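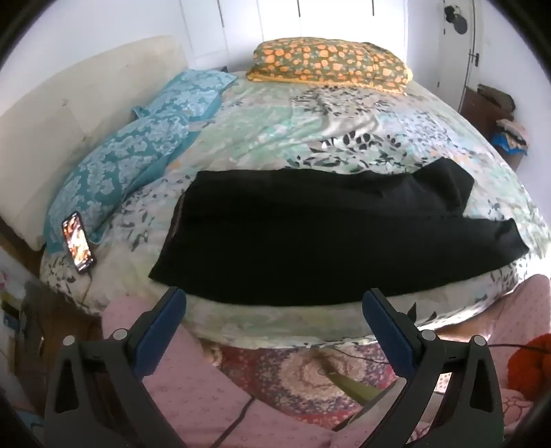
The hand gripper at the bedside, blue pads on both fingers and a black garment laid out across the duvet.

Home News Workshop Loan Shelf Back Issues Join

Looking after the Grindisow gripper

A good many of you have asked how the hand gripper is getting along, and it's a pleasure to report that it is getting along very well indeed, after a slightly wobbly start to the winter. It has been out to homes in Vondurley and Drevstead, it has made 1417 recordings for the Grindisow folding project, and it has come back to the bench at Parsons more often than I'd like to admit, usually for something small and once for something that turned out to be a crumb.

The work itself is simple enough to describe. You hold the gripper, you pick up clothes and bedding with it, and it records how you did it so that a robot arm can learn from you later on. Anyone who has tried it will tell you that cloth is a stubborn teacher. Black cloth on a busy duvet is my own favorite practice piece, a lovely mix of plain and fussy, and if the fingers are the least bit out of line you'll feel it on the first pinch.

So let me tell you about the fingers, and I'll try not to go on too long (I will go on too long). Each one is held by four round silver screws, two on each side, which makes eight in all, and those screws are where most of our troubles begin. They work loose a little at a time. You don't notice for a day or two, then one finger starts arriving before the other and the cloth gets nudged along instead of picked up. Before each outing I set the tool down on a towel and wiggle each finger sideways with my thumb. If there's any play, I snug the screws a little on one side, then a little on the other, and go back and forth until both feel alike. Please don't crank them down! A finger that is too tight closes in jerks, and the trigger gets heavy enough to make your hand ache by lunchtime.

The blue pads come next. They pick up lint like nobody's business, and flannel is the worst offender by a mile. A soft toothbrush run along the ridges does nicely, followed by a barely damp cloth and a proper dry. No hand lotion before you handle them, and no dish soap either – we tried dish soap in December and the pads were slick for the rest of the afternoon. I swap both pads every 700 grasps or so the plan says, although I'll confess that I go by feel as much as by the tally, and I always change the two together. One fresh pad facing one tired pad will twist a sleeve right around.

Then there is the opening and closing check. Squeeze the trigger gently all the way and look at the pads from the front. They ought to meet flat, top and bottom at the same moment. Try it on a strip of paper first, then a handkerchief, then something with a bit of weight to it. If the paper slides out at the bottom, go back to the screws. I like to do this on the bed or couch where the day's work is going to be, with the sleeves of my sweater pushed well up, and only then begin recording. 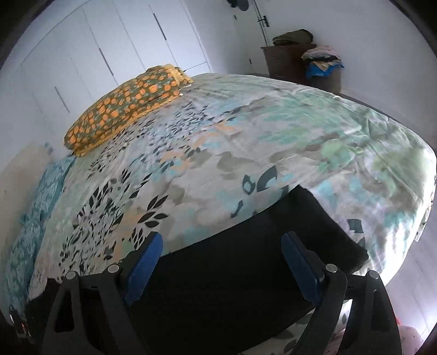

How long should I set aside for the whole check before I start?
Fifteen minutes is plenty once you've done it a couple of times, and that includes brushing the pads. Give yourself a bit longer on your first go.

A word on the electronics, which are less fussy than people fear. Wipe the lens with the gray cloth from the lid pocket, and only that cloth, and have a look that the cable isn't pinched before you pick the tool up. Make one short test recording and play it back. If the picture is smeary, wipe again. If the recording won't open, stop there, write down what you were doing, and bring the whole kit in to Parsons. There's no need to be embarrassed about it, and I would much sooner see the tool early than hear about a lost afternoon later.

The crumb, by the way, was toast. It had found its way into the joint of the left finger on the Drevstead visit, and I had both pads off and the finger half apart before I saw it. A puff of air would have done the job. I now keep a little rubber blower in the case, and you're very welcome to use it, only do put it back.

Spare pads and screws are in the second drawer at Parsons, in the tin with the blue lid. Take what you need and mark it on the card. We're down to the last few screws of the right length, with more on order, so if you find a stray one in the bottom of your bag I'd be delighted to have it home again. The next loan slot for the gripper opens when the Vondurley kit comes back, and the sign-up sheet is in the usual place by the kettle.

Contact the workshop desk | Copyright Parsons Workshop Newsletter | Back to top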